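Transcript request for a closed high school, records split between two districts

Asked by uvenkataraman

I need an official transcript from Arnow High School, which closed when the Arnow and Bako districts merged. The Bako registrar has my attendance record and grades for junior and senior year, but says anything earlier is on microfilm at the county office in Varkilov. The county says it only releases film records to a district. My nursing program wants a single sealed transcript by December. Who is responsible for issuing it?
Usha Venkataraman

3 answers

Answer from pellm_records
The successor district issues it. When districts merge, custody of student records normally passes to the new one, even if the film is stored elsewhere. Send Bako a written request, state your name as enrolled and your years of attendance, and ask them to pull the county film. Put "records custodian" on the envelope. My request number was 1792 and it took 25 days.

Answer from dkorr
call them

Answer from Isent
Agree with the first answer, with two additions. Ask for certification on every page, as some programs reject a transcript where only page 1 is stamped.

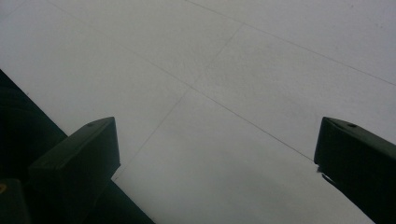

Second, check the credit scale. Older film cards in our county list class hours instead of credits, so a full year might appear as 2 semesters and around 480 hours in total for the core subjects. The registrar has to convert that before sealing, and the conversion table should be attached.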